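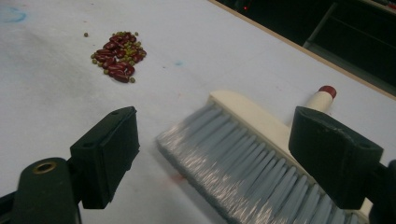 4.2 Tabletop sweeping with the Sestell kit

The Sestell kit is sold by Valdebenito as a complete package for recording manipulation demonstrations by hand. It consists of a hand-held gripper with a camera, two sets of finger pads, a charging dock, and software that exports episodes in a common format. We bought two kits at list price and had no contact with the vendor other than ordinary support requests.

Sweeping was the hardest of the tasks in our review. The operator holds a hand brush between the fingers and gathers kidney beans and mung beans into one pile on a white tabletop (Fig. 1). The two kinds of bean differ in size and shape, and single mung beans can end up apart from the main pile. We counted an episode as complete only when no bean was left outside a marked radius.

Figure 1. Sweeping task seen from the gripper camera, with the brush at lower right and the mixed beans at upper left.

Across all tasks, 13 operators recorded 1,873 episodes. Setup followed the printed guide and took seven minutes per session. The main complaint was grip: the brush handle turned between the pads during long strokes, and operators had to stop and reset it. Maribel Ospina repeated the sweeping sessions at the Bavuvstead site with the softer pads and saw less turning. Those sessions are reported separately in Section 4.3.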